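黒い布の静電気とほこりを、どうにか我慢できる程度まで減らす方法

黒い布は、買った日がいちばん黒い。翌朝には白い糸くずがつき、1週間もすると灰色の布になる。洗えば落ちるという人もいるが、洗った布を乾かしている部屋にもほこりは舞っているので、結局は同じところに戻ってくる。

このページでは、撮影の背景、作業机の覆い、棚の目隠しなどに黒い布を張っている人に向けて、張る前の下準備から普段の手入れまでを順に書く。完璧な黒を求める方は、部屋の照明を消すほうが早い。

用意するもの

・黒い布(起毛していないもの)
・粘着ローラー
・スチームアイロン
・静電気防止スプレー
・霧吹き
・ゴム手袋
・忍耐

布はポリエステルでも綿でもよいが、性格が違う。ポリエステルはしわになりにくい代わりに、冬になると部屋中の糸くずを呼び集める。綿は静電気こそ控えめだが、自分で糸くずを生産する。ベルベットは光をよく吸い、ほこりもよく吸う。私は3年ほどベルベットを使い、掃除が趣味だと周囲に誤解された。今は生地店Rendanarで買った平織りのポリエステルを使っている。幅を広めに取って208センチで切ってもらった。

手順1 張る前に一度洗う

新品の布には糊や裁断くずが残っている。単独で、水で、弱く洗う。白いタオルと一緒に洗った人がどうなるかは、想像にお任せする。柔軟剤は少しだけ入れる。入れすぎると表面がてかり、黒というより古い学生服の肘に近づく。

手順2 裏からスチームを当てる

表にアイロンを押しつけると、そこだけ光る。この光は二度と消えない。裏返して、少し浮かせて蒸気だけを当てる。折り目は繰り返しても完全には消えないことが多いが、吊るして一晩置けば機嫌を直すこともある。

手順3 端から6センチは余らせる

ぴったりの寸法で切ると、張り直すときに必ず足りなくなる。余りは裏側に折り込んでおけばよい。縫い目を表に向けて張り、夜中に気づいて見なかったことにする、という工程は省いてもらってかまわない。

手順4 上から下へ掃除する

壁側の布から始めて、床や台の上は最後にする。逆にすると、きれいにした台の上に、壁から落ちたほこりが静かに積もっていく。粘着ローラーは一方向に転がす。往復させると、取ったものを律儀に返してくれる。

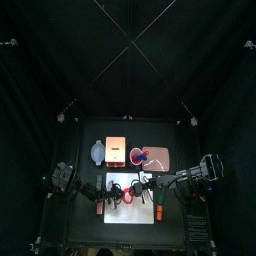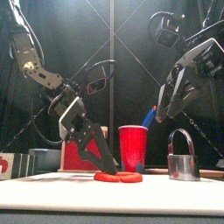 ローラーより、濡らして固く絞ったゴム手袋でなでるほうが早いですよ、と書き込んでくれたのはQuintanaさん。粘着シートの減りを気にしながら転がすのがばかばかしくなった、とのこと。さっそく試したところ、悔しいことにそのとおりだった。指をそろえて軽くなでると、糸くずが端のほうに丸まって集まる。力を入れると毛羽立つので、猫をなでるくらいの強さがよい。猫がいる家では、そもそもこのページは役に立たない。

手順5 静電気防止スプレーをかける

布から離し、薄く、全体に。私が使っているのはEltoraの1本379円のもので、高いものと比べたことはない。近くから吹くと輪じみになり、その輪は照明を当てたときだけ現れる。先に目立たない端で試すこと。この注意書きを読んで本当に試す人を、私はまだ見たことがない。

乾くまで60分は触らない。湿った布は糸くずをつかまえる力が強く、ここで触るとそれまでの手順がだいたい無駄になる。お茶でも飲みに行くのがよいが、フリースを着て戻ってこないように。

手順6 湿度を上げる

2月の乾いた部屋では、何を吹きかけても夕方には元どおりになる。加湿器を置くか、なければ霧吹きで空中に少し水をまく。布に直接かけると水の跡が残る。加湿器は布から離して置く。水道水を使う超音波式は白い粉を出すことがあり、黒い布の上では雪景色になる。

よくある失敗

掃除機で吸う。ブラシの跡が畑のうねのように残る。どうしても使うなら弱にして、吸い口を浮かせる。

白い靴下で作業する。床に垂らした布の裾が、なぜかそこだけ毎回汚れる。

ガムテープで糸くずを取る。取れるが、糊も残る。残った糊は翌日から、より熱心にほこりを集めはじめる。

普段の手入れ

使わないときは上から古いシーツをかけておく。ただし毛羽の出ないものに限る。外した布はたたまずに、紙の芯に表を内側にして巻く。芯はDrukikの通販で布を買うとついてくるので、捨てずに取っておくとよい。巻いた布を立てかけておくと下のほうにたるみが寄るため、うちでは棚の上に寝かせている。

色があせてきたら染め直す手もある。こちらは風呂場を黒くした経緯も含めて、別のページに書いた。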